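Chapter 8
Looking After a Two-Arm Table Cell

In this chapter you will learn
how to prepare the table and the floor of a two-arm cell
how to check the wrists, the grippers and the cables before power is given
how to run a slow test with ordinary dishes
what to write in the cell log, and when to stop and call for repair

Words to know: wrist housing, parallel gripper, home pose, cable loop, slow test

Chapter 7 was about a single arm which is bolted to a heavy bench. A cell of this kind is easy to look after, for the bench does not move and the arm always finds the same bench in front of it. In the present chapter we study a machine with two arms and a camera at the head, working at a table that anyone can push with a hip. Most of the faults you will meet in such a cell do not begin inside the arm. They begin with a table that has moved, a cable that has been caught, or a finger pad that has become smooth.

The cell we follow was set up by Chak-lun Tam in a rented room in Hanthorpe. It ran in June for Sarıgül, a small company that teaches robots to lay and clear tables. Tam kept a paper log of every check, and many of the rules in this chapter are taken from it. Some of them may look too simple to you. Please follow them anyway during your first weeks.

8.1 What stands near the arms

A robot arm needs room in places where a person does not. The elbow swings out to the side, and the wrist often drops below the edge of the table before it comes up again. For this reason the space in front of the table must be checked as carefully as the top. Push boxes back, keep chairs and stands outside the reach of both arms, and follow each cable with your eyes from the wrist down to the place where it leaves the arm. A cable should hang in an easy loop. When it is pulled straight in the home pose, it will be pulled much harder when the arm reaches forward.

The first test objects should be few. A jar with a screw-on lid and a metal spoon are enough for the start, as they ask two different things of the gripper: a wide opening for the one, and a low, exact approach for the other. 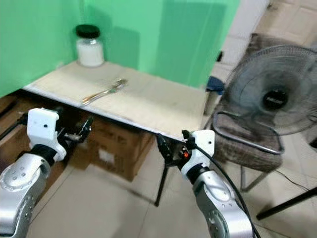 8.2 The morning check

The morning check is done with the power off, and it has a fixed order. Tam's log gives it like this:

1. Wipe the tabletop with a damp cloth, then dry it.
2. Measure from the base of the robot to the front edge of the table. In this cell the log allows a change of 9 millimeters. If the change is larger, move the table, and do not correct it in the program.
3. Turn each wrist by hand, slowly, in both directions. Listen for a rubbing sound at the joint ring.
4. Look at the finger pads of both grippers. Clean them, and replace them when the pattern is worn away.
5. Touch every screw on the forearms with the small driver. Do not tighten a screw that is not loose.
6. Put your hand on each cable and feel along it for a flat place or a cut.

Only after the last step do you switch on the controller, a Cirton unit in this case, and send both arms to the home pose. Stand behind the line on the floor while they move.

8.3 The slow test

Now the table may be laid. Tam used two simple settings, one with an orange plate and one with a teal plate, and always kept them on the left half of the table. The right half was left free, so that an arm had somewhere to put an object down if a move had to be stopped.
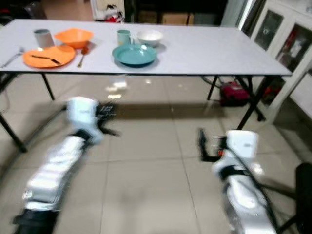 The speed for the slow test is set in the Ovska program as a percentage, where 100 is the normal working speed. Begin at 8. It feels very slow, and students often want to raise it after the first good move – please wait until each arm has made the whole path. Keep one hand near the stop button the whole time and watch the cables more than the fingers.

A clear glass cup is a hard object for a camera, and it is therefore kept for the end of the test.

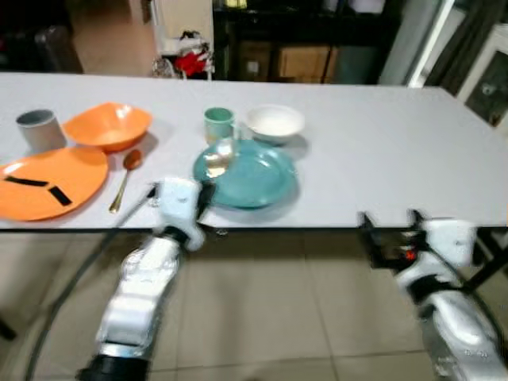

Figure 8.3 The left arm at work over the teal plate, with the clear glass cup. The right gripper is open.

If the gripper closes beside the cup, do not begin by changing the grip force. Check the table distance again, then the camera, then the finger pads, in this order. In the log there are 155 entries for the slow test, and each one names the object, the arm, the speed and the result, also when the result was good. Section 8.4 shows how such an entry is written and how a worn finger pad can be recognized from the entries of the days before.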